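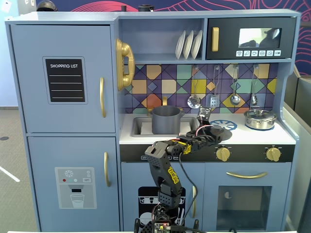 Section 4. Fixing the kitchen to the wall

The Fultus play kitchen must be fixed to a wall before children use it. The bracket set is in the small bag marked W. If your set has no bag W, contact Flerkine customer service before going further.

You will need a Phillips screwdriver, a pencil, a level, a drill and a tape measure. The wall screws in bag W are for wooden studs only. Plaster, brick and hollow walls need different screws and plugs, which are not included. Ask at a hardware store if you don't know what your wall is made of.

CAUTION: Check for pipes and electrical cables before drilling. Do not drill directly above or below an outlet.

1. Move the kitchen to where it will stand. The floor must be level. On thick carpet, put a flat board under the whole base.

2. Leave at least 36 inches of clear floor in front so that the doors can open and an adult can get past.

3. Hold one bracket against the back edge of the top panel, lined up with the pre-drilled holes. Fasten it with two of the short screws. Repeat with the second bracket.

4. Push the kitchen back until both brackets touch the wall. If you have a baseboard, the unit will stand away from the wall a little. Use the plastic spacers to fill the gap — up to 4 on each side.

5. Mark the wall through the bracket holes with a pencil. Pull the kitchen away and check the marks with the level.

6. Drill the holes, fit plugs if your wall needs them, and push the kitchen back into place.

7. Drive in the long screws by hand. Stop when the bracket is snug. Overtightening can split the back panel.

8. Pull gently on the top of the unit. It should not move. If it does, take out the screws and start again from step 5 in a new spot.

Note: Customers with the older Nastimholm back panel have only one row of holes. Use the lower bracket position on page 9.

Moving the kitchen later

Empty all the shelves first. Remove the long screws from the wall, then lift the unit with two adults, holding it by the base. Do not lift by the doors, the handles or the countertop. Fix it to the wall again in the new place, even if it will only be there for a short time.

Checking and cleaning

Check the brackets once a month and tighten any screw that has worked loose. Wipe painted surfaces with a damp cloth and dry them right away. Do not use bleach or scouring pads.

Spare brackets and screws are sold as the Meireles wall kit. Write to Jocelyn Magbanua in the parts department and include the batch number from the label under the base.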